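**7 de enero** – El servicio de recogida de medicamentos caducados de Rarnidar amplía su horario a partir de este mes. Las farmacias adheridas aceptarán envases hasta las ocho de la tarde, una hora más que hasta ahora, y la de la calle Erkby abrirá también a mediodía.

El cambio responde al aumento de entregas registrado en noviembre, cuando los vecinos llevaron 1688 envases a los 18 puntos del municipio. Son 190 más que en el mes anterior. La empresa Altum, encargada del transporte, pasará a vaciar los contenedores dos veces por semana.

Se admiten pastillas, jarabes, pomadas y aerosoles, aunque estén empezados. Quedan fuera las agujas, los termómetros y las radiografías, que deben llevarse al punto limpio del polígono Giannakopoulos.
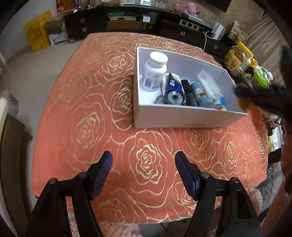
El ayuntamiento recomienda revisar el botiquín de casa al menos una vez al año y anotar la fecha de apertura de los colirios y jarabes. Para hacerlo basta con una mesa despejada en parte y una caja abierta como la blanca de la foto, donde un bote de plástico con tapón de rosca cabe de pie y conserva la etiqueta a la vista. Los prospectos pueden entregarse junto con el envase.

La lista de farmacias y horarios puede consultarse en el teléfono municipal, extensión 41.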